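Teaching a robot by hand or by remote: questions we keep getting

Last updated Jan 25, 2020

We wrote these answers for people who pack, sort and ship things and have been told by a salesperson that their next hire can be "shown" the job. We run trials of this kind of gear for small warehouses. We don't sell it. Some of the answers will sound grumpy.

What does "showing" a robot a task mean?

Two different things, and vendors slide between them. The first is hand guiding: you take hold of the arm, move it through the job, and it records where its joints went. The second is remote control, usually called teleoperation. A person wears a headset or holds a pair of controllers, the robot copies them, and the whole session gets recorded. Those recordings are then used to train software that is supposed to do the job alone.

Is it really as easy as the demo?

The moving part is easy. Most people can steer an arm to a box on their first morning. Getting recordings that are worth anything is slower. Our operators needed nine sessions before their picks stopped looking like somebody fishing for keys in a storm drain. Gustero's brochure says "minutes." I would ask them minutes to what.

Which is better, hand guiding or remote control?

For a fixed part in a fixed place, hand guiding is fine and you may not need any learning software at all. Play the motion back and go home. For anything soft, or anything that turns up in a different pose each time, we use remote control. When you push the arm around yourself, your own body blocks the cameras, and you end up feeling things through your hands that the robot had no way of sensing. You will be tempted to count that as a good recording. Don't.

How many recordings do we need?

Ask three vendors and you'll get three numbers, all lower than the real one. For our weighing job, Wisholm quoted us 400. We had 2,304 by the time we stopped, and I would not call the result finished. We also threw out 149 of them, mostly for dropped bags, long pauses and one operator who had the left and right grips swapped for most of a shift.

Do the bad recordings have to be thrown out?

Some of them. A fumble followed by a clean recovery can be useful, as the robot will fumble too. A recording where the person gives up halfway is junk. Decide the rule before you start and write it down. We wrote ours in December, well after we should have, and had to go back through everything.

Why do you test with plastic mailers and not boxes?

Boxes flatter the robot. A box has flat sides and it stays the shape you left it. A mailer bag folds over, slides, and hangs at whatever angle it likes once a gripper has hold of one corner. If what you ship is mostly bags, insist on seeing bags. Bring your own, too, including the crumpled ones.

The scale is there for a similar reason. Putting a bag on a tray sounds like nothing, but the weight only means something once the gripper has let go and moved away. An operator who keeps a light pinch on the bag out of caution teaches the robot to do the same, and then every weight is wrong by a little.
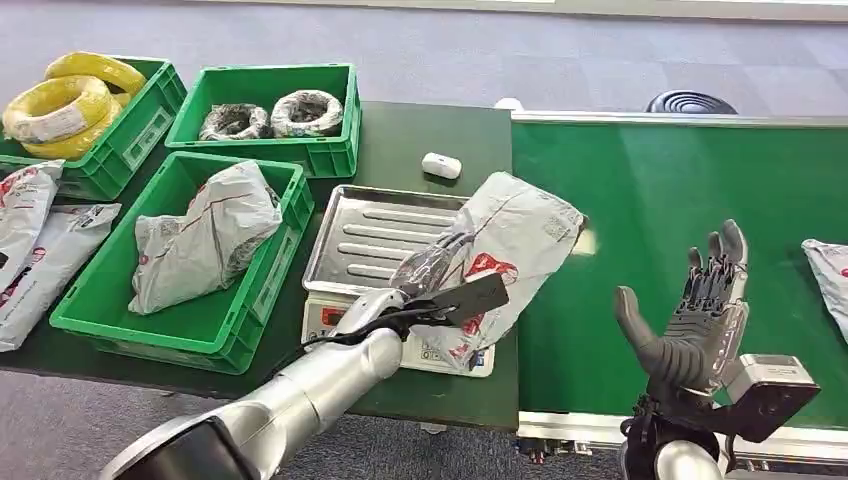
It took us far too long to notice that habit. The recordings all looked successful on video. We only found it when Hannelore Kälin, who was checking our numbers, put the scale readings next to the time stamps and saw that they never settled. We now tell operators to release, back off and wait for a steady reading, and we check for it.

Should we get a hand with fingers or a simple gripper?

Start with the simple one. Fingers look wonderful in a meeting. Steering them from a distance is tiring, and much of what a person does with fingers depends on touch, which the operator mostly doesn't get. I have yet to see a bag-handling job where the fingers paid for themselves. I'm willing to be shown one.

Can our own staff do the demonstrating?

Yes, and they should. They know which corner of the bag to grab. The catch is that they are also fast, and they skip steps without knowing it. Have them slow down at first. Put two people on the job at most, because every extra person brings another way of doing it, and the software has to make sense of all of them. Pay them for the time at their normal rate or better. It is tedious work and your neck hurts afterward.

Will the robot cope if we move things?

Less well than you were told. We shifted a crate by the width of a hand and the success rate fell off a cliff. If you know your table will change, change it while you record: different bag positions, different crates, lights on and off, clutter left where clutter usually ends up. A tidy table for the recordings and a messy one for the real work is the most common mistake we see, and we have made it ourselves.

The vendor says the system learns "on the fly." Does it?

Ask what is being learned, from what, and who presses the button. With the Eklund package, it meant that an engineer collected new recordings, retrained overnight and loaded the result the next day. That's a perfectly decent way to work. It just isn't what I understood from the phrase.

Who owns the recordings?

Read the contract. Two of the ones we looked at gave the vendor the right to use our sessions to train systems for other customers. You may be happy with that in return for a lower price. You should at least know you are agreeing to it, and so should the people whose movements are in the files.

What should we ask to see before paying for anything?

An hour of the robot running alone, uncut, with your items on the table. Ask for the remote controllers to be put down somewhere you can see them. Ask how many times a person stepped in. When we made this request of Meton they offered us an edited clip with music on it, twice.

Have you ever recommended a customer go ahead?

A few times, for narrow jobs with patient owners. One is still running. One was switched off after the trial and they went back to a person and a scale, which had been working all along.

Can we come and try the controls?

Yes, by arrangement. Bring a bag of whatever you ship. We don't offer this to vendors.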